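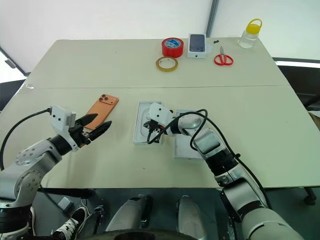

# Fimia starts collecting packing examples for two-armed robots

28 April 2025

The small automation company Fimia has started a new collection of examples in its workshop on Joubert Street. The examples will be used to teach a learning system how to put a phone and its parts back in a retail box. The company wants to have 2750 good examples before the work is closed in December.

The project has the name Prarico. In each example a person guides the two arms through the whole task, from the first reach to the closed box, and the computer records the movements of the joints together with the pictures from the cameras. Later the system studies all the recordings and tries to do the same task without a person.

According to Chantelle Mokoena, who leads the collection, the team has recorded nearly 1000 examples until now. Not all of them will be kept. An example is removed when the operator stops for too long in the middle, or when a cable comes in front of the camera and hides the gripper.

"A bad example is more expensive for us than a missing one," said Mokoena. "If the operator hesitates over the tray, the robot learns to hesitate over the tray. We have seen this already in our first tests."

The phone box was chosen after long discussion. The tray is shallow and light, so it moves easily when it is touched, and the lid must be brought down straight. A phone lying on its face is also not simple to pick up from a flat table, and the fingers have to come at the edge from a good angle. In the earlier project the company used only wooden blocks, and the results did not help much with the objects that customers were asking for.

Other things are left on the table on purpose. Tape, scissors and a plastic bottle have no part in the packing, but the system should learn to work beside them without pushing them. The operators change the places of these objects between the examples, following a list of 31 layouts. The colour of the phone will also be changed in the next weeks.

Five operators take part in the work at present. Each of them spends two days practising before any recording is kept. Mokoena said the practice days were added after the first month, when it was noticed that the new operators moved the left arm very little and did almost everything with the right one.

The recordings are checked in the evening by a second person, who writes a short label for each part of the task, such as "pick up phone" or "place lid". The labels are in English only for the moment.

Zivenance, a repair and resale business for used electronics, pays for a part of the project. It hopes to try the trained system at one packing bench next year. The two companies have not decided yet if any of the recordings will be made open to universities. Mokoena said she would favour it, but the contract must be changed first.

Fimia is looking for two more operators for the afternoon shift. Experience with robots is not necessary. Applicants will be asked to do a short trial with the arms at the workshop.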